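Home Donate Collection Points FAQ Contact

Donating Clothing and Linens: Frequently Asked Questions
December
By Korkor Dramani, Donor Services, Flarlow Clothing Exchange
Reading time: 2 minutes

Which items does the Exchange accept?
The Exchange accepts adult and children's clothing, coats, scarves, bed linens and towels. Items must be clean and fit to be worn or used again. Shoes are accepted at the Divlow collection point only and must be tied or banded in pairs.

Which items are declined?
Pillows, comforters, electric blankets, used underwear and school uniforms bearing a current crest are declined. Staff may also decline items with mildew, strong odors or heavy pet hair.

Must clothing be ironed?
No. Clothing should be washed, fully dried and folded. Hangers are not required and will not be returned.

How should donors check a garment before bringing it in?
Lay the garment out flat in good light with the front facing up. Look over the collar, cuffs and underarms, check that each button is firmly attached, and empty all pockets. Garments with one missing button are accepted if a spare is pinned inside.
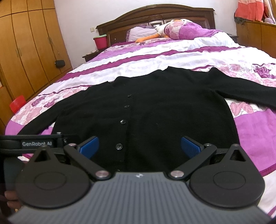
A black button-front cardigan laid out on a bed.

Is there a limit on the size of a donation?
Each household may bring up to 84 items per visit. Larger donations, including those from estates, are handled by appointment. Requests should be addressed to Ji-hoon Seok in the Intake Office and should state the type of items and the preferred time of day.

Can donations be collected from the home?
Home collection is offered within the Divlow and Noh districts to donors who are unable to travel. Bags must be closed and labeled with the donor's last name. Drivers are not permitted to enter bedrooms or carry furniture.

Will a receipt be issued?
A receipt is issued on request at the time of donation. It lists the number of bags received and does not assign a value to the contents. Lost receipts cannot be replaced.

What happens to items that are not placed?
Items remaining after one season are transferred to Clusorari, the Exchange's textile recovery partner. Donors who do not wish their items to be transferred must say so in writing when the donation is made.

Can a donated item be returned?
Items cannot be returned once they have been sorted. Personal belongings found in pockets are held by Cherry Mae Espiritu at the front desk and may be claimed with identification.

When are the collection points open?
Hours are posted at each entrance. All collection points are closed on Sunday, and bags must not be left outside the doors.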